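Quiénes somos

Kunside prepara y suministra material de mesa para aulas y talleres: rotuladores, vasos de plástico, cubos de Rubik y otros artículos pequeños de uso repetido. La actividad comenzó en un local de Villen, con 2 personas y un solo listado de artículos. El catálogo actual contiene 3823 referencias, de las cuales 442 corresponden a escritura y color.

El material se entrega por puesto de trabajo. Cada puesto tiene una ficha con los artículos que le corresponden, el código de cada uno y el criterio de reposición. Los rotuladores se sirven por unidades o en juego. 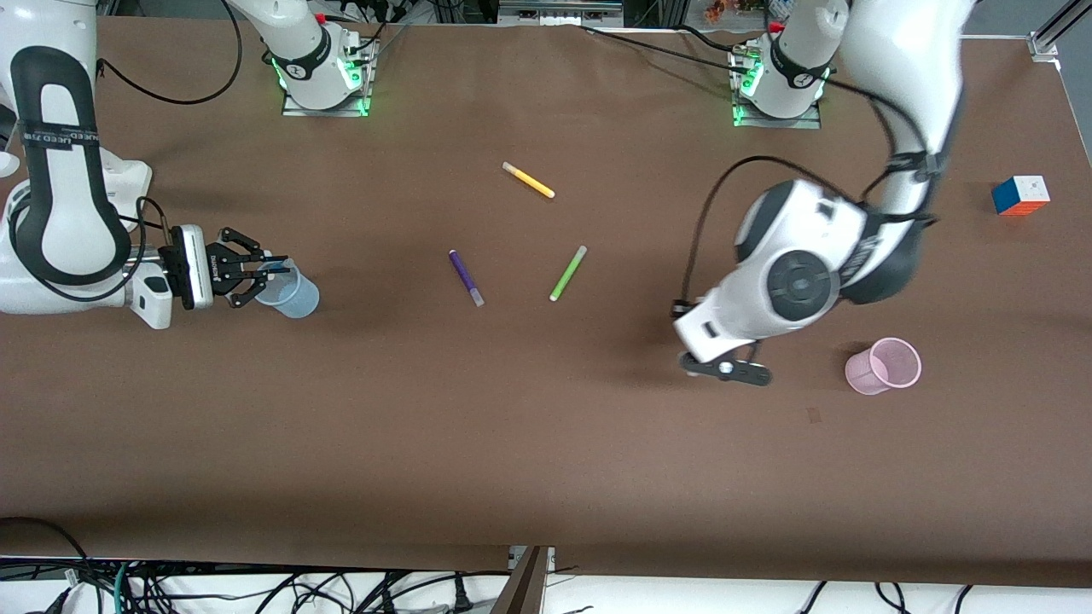
La ficha admite cambios hasta la confirmación del pedido. Después se abre una ficha nueva, con numeración propia, y la anterior queda archivada. Los artículos retirados del catálogo conservan su código y no se reasignan.

Edileuza Figueiredo dirige compras y catálogo. Meinrad Grabner es responsable de almacén y de la revisión de devoluciones. Las consultas técnicas sobre fichas las atiende Dalva Quintana.

El inventario general se realiza en octubre. Durante ese periodo se admiten pedidos, pero no se tramitan devoluciones.

Última revisión de esta página: 2019-05-24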